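Arbeits- und Büroorganisation, Grundkurs
Handout zu Einheit 4: Schreibgerät, Etui, Ablage
Stand: 2018-10-31

4.1 Worum es geht

In Einheit 3 ging es um Papier und Mappen. Jetzt folgt das Kleinmaterial, also alles, was man zum Schreiben und Markieren am Platz hat. Im Kursbetrieb verschwinden Stifte ständig, werden offen liegen gelassen oder landen in der falschen Schublade. In der Inventur der Geschäftsstelle Zindholm wurden im April 800 Marker als Bestand geführt, gefunden wurden 700. Wie viele davon eingetrocknet waren, ist nicht erfasst worden.

Für die Übung gilt: ein Platz, ein Etui, eine Person. Gemeinsame Stiftebecher sind in den Kursräumen nicht vorgesehen.

4.2 Das Etui

Verwendet werden flache Kästen mit Klappdeckel. Weiche Mäppchen sind für den privaten Gebrauch in Ordnung, am Gruppenplatz sieht man darin aber schlecht, was fehlt. Beim Einräumen liegt der Kasten offen auf dem Tisch, die lange Seite zum Körper, der Deckel hinten. So bleibt die Schale von vorn frei zugänglich. Stifte, die noch einsortiert werden, liegen neben dem Kasten und nicht im Deckel.

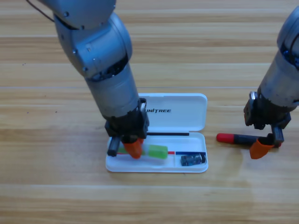
Tekin: Ich würde den Deckel lieber links haben, als Rechtshänder komme ich sonst beim Zuklappen mit dem Ärmel an die Stifte. Geht das auch?

Das geht. Wichtig ist nur, dass die Ausrichtung innerhalb einer Tischgruppe gleich ist. Wer mit links schreibt, dreht den Kasten entsprechend um.

4.3 Reihenfolge beim Einräumen

Erst wird die Tischfläche frei gemacht, dann das Etui hingestellt und geöffnet. Danach:

1. Kappen prüfen. Jede Kappe muss hörbar einrasten.
2. Dünne und lange Teile zuerst, ganz nach hinten in die Schale.
3. Marker einzeln aufnehmen und parallel zur langen Kante einlegen.
4. Dunkle und helle Farben trennen, wenn der Platz reicht.
5. Deckel ohne Druck schließen. Klemmt er, liegt ein Stift quer.

Zu Punkt 3: Der Marker wird am Schaft gegriffen und waagerecht zum Kasten geführt. Wer ihn an der Kappe hochhebt, zieht sie leicht ab – das ist der häufigste Fehler in den bisherigen Durchgängen. Mehrere Stifte auf einmal zu nehmen spart kaum Zeit, weil man sie in der Schale doch wieder auseinanderlegen muss.

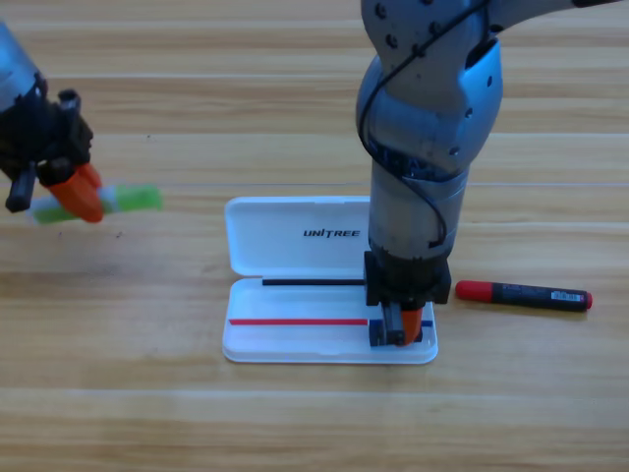

Abb. 2. Foto: Orner / Kursmaterial, Nachdruck nur mit Quellenangabe

4.4 Lagerung

Faserschreiber und Marker werden liegend aufbewahrt. Whiteboardmarker nie mit der Spitze nach oben stellen, sonst wird der Strich nach einiger Zeit blass. Geschlossene Etuis kommen in das Regalfach der Tischgruppe, höchstens drei übereinander. Auf die Fensterbank gehören sie auch in den Pausen nicht.

Das Schrankfach in Raum 61 ist für Nachschub reserviert. Wer dort etwas entnimmt, trägt es in die Liste ein (Vorlage Drindent, Blatt 2). Leere Marker nicht zurücklegen, sondern in den Sammelkarton neben der Tür werfen.

4.5 Übung

Arbeit zu zweit, fast 20 Minuten. Person A räumt den Platz nach 4.3 ein, Person B notiert Abweichungen von der Reihenfolge. Dann wird getauscht. Die Notizen werden bis zur nächsten Einheit aufgehoben, sie werden für die Platzkarte in Einheit 5 gebraucht.

Fragen zur Nachbereitung:

– Welcher Stift lag am Ende nicht dort, wo er geplant war?
– Wo auf dem Tisch lagen die Stifte vor dem Einräumen, und war der Weg zum Kasten kurz genug?
– Was in Ihrem Etui haben Sie in der letzten Woche nicht benutzt?

Mitzubringen für Einheit 5: eigenes Etui, Notizen aus 4.5, ein Bogen Karton A4.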